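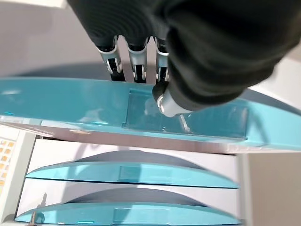

最上段の前板。つやのあるターコイズで、くぼんだ四角の部分だけ色が少し深い。

引き出しワゴン拝見(Utetero 収納だより 7月)

収納の記事というと、片づいたあとの引き出しばかりが並びます。仕切りがあって、ラベルがあって、中身が全員おなじ方向を向いている。きれいだとは思うのですが、あれを見て自分の家の引き出しを開ける勇気がわいたことは一度もありません。そこで今月は、片づく前のワゴンを載せることにしました。水色の引き出しがついたキャスター付きの一台です。

色について先に申し上げておくと、私は白いワゴン派でした。買う前の晩までそうでした。売り場で実物の水色を見て、気がついたら配送の申込書に住所を書いていたのです。家族には「在庫がこの色しかなかった」と説明しました。在庫の白は山ほどありました。

取っ手はゆるい弧を描いています。まっすぐな取っ手に比べて何がいいのかと聞かれると困るのですが、台所と廊下を往復するたびに目に入るものなので、少しくらい曲がっていてくれたほうが気が休まります。つやがあるぶん指紋は目立ちます。拭けば消えますし、拭かなくても三日で慣れます。

天板まわりの話。透けた水色の入れ物と、穴のあいたピンクのかごが上に陣取っています。どちらも「とりあえず」置いたもので、とりあえずの期間はもうすぐ一年になります。足元は灰色の小さなキャスター。動かせるワゴンを買った人の多くがそうであるように、うちでも掃除の日以外はめったに動きません。

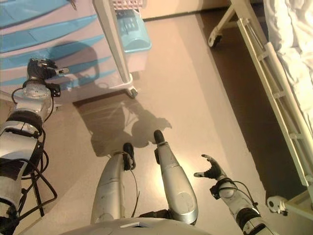
Corina Trummer さんからは、先月号にこんなお便りをいただいています。うちのワゴンも上に物が増える一方です。かごを減らせば物も減ると思って一つ捨てたら、翌週にはかごに入っていた物がそのままの形で積んでありました。かごは悪くなかったようです。いまは新しいかごを探しています。

Corina さん、お仲間です。かごが見つかったら色を教えてください。

さて、本題の下の引き出しです。開けるのに少々覚悟がいりました。緑のラベルがついた白い小箱、細かい字の入った白い紙の札、歯ブラシか何かの包みに見える緑と白の細長いもの。透明な小さい筒、黄色い丸いキャップ、白いシールを貼ったピンクの包み。そのあいだを白い細いコードが、わがもの顔で輪になっています。
外側はもう少し立派で、鍵穴には黒い鍵がささり、脇に白いワイヤーかごがつき、赤いふたの黄色い容器も見えます。鍵つきのワゴンと聞いて、もっと大事なものを想像された方には申し訳ないことをしました。
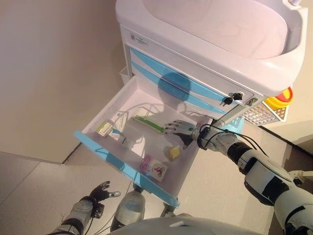
私の整理の手順は、Heidrun Fankhauser さんに教わったものをかなり怠けた形にしたものです。まず引き出しを一段だけ、全部出す。隣の段には手をつけない。名前のわかる物は行き先へ、名前のわからない物は空き箱へ移して、台所のいちばん邪魔な場所に置いておきます。邪魔だと人は調べるものです。

コードは一本ずつ、何につながるのか確かめてから束ねます。つながる先が見つからないコードをどうするかは、わが家では長いあいだ結論の出ない議題です。捨てた翌日に必要になるという説と、捨てなくても必要になった日に見つからないという説があり、私は後者に入っています。

キャップだけになったものは、本体を探すのは10分までと決めました。以前は決めておらず、日曜の午後がまるごと消えたことがあります。鍵は抜いて、玄関の鍵かけへ。ささったままだと便利なのですが、袖がひっかかります。

仕切りには Elus の浅いトレーを3枚買ってあります。引き出しの内寸を測る前に買ったので、入るかどうかは次号で。入らなかった場合は、Urs Baumgartner さんが引き取ってくださるそうです。

お便りとワゴンの写真、引き続きお待ちしています。片づく前のものを歓迎します。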